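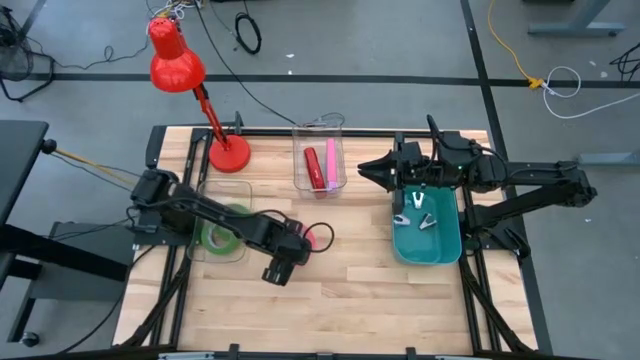 Which gripper fingers should a small laboratory buy first for handling desk supplies?

A narrow, tapered pair is the better first purchase, provided the work consists mainly of clips, tape and staplers. Wide padded fingers hold heavy items more securely, but they are difficult to fit between objects that lie close together.

Notes on the Finger Comparison
Posted in April by Delwyn Rutherford

Over the past month I have compared two sets of fingers, the Buretti narrow pair and the Flornik padded pair, on the same arms and with the same Minhas controller. The controller settings were left unchanged throughout. I recorded 417 attempts, each of them a single pick and release.

The stapler was the most demanding item. Its upper arm is curved and glossy, and a grasp placed too near the nose allowed the body to rotate. Approaching from directly overhead, with the fingers open wide before the descent, gave the most consistent results.
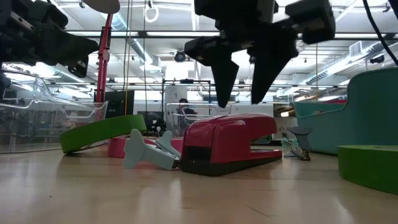

The Flornik pair required a wider opening and therefore more clear space on either side. In 44 attempts it touched a neighboring item before it reached the intended one. I had expected the pads to compensate for this with a firmer hold, and on rolls of tape they did. On binder clips they offered no advantage that I could measure.

I also reduced the closing speed to 75 percent of the Kallo default. This made each attempt slower, and I would still recommend it to anyone working with small clips.

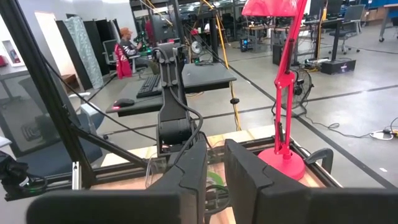
Manipulation and Tooling Group

The wrist camera deserves a separate entry. Its view of the fingertips is very useful during the last part of an approach, although the fingers themselves hide a portion of the target. For that reason I continue to check alignment against the fixed camera before closing. Readers who have mounted a wrist camera at a steeper angle are invited to write to me with their measurements.

Contact: Delwyn Rutherford, Manipulation and Tooling Group | Copyright, all rights reserved | Back to top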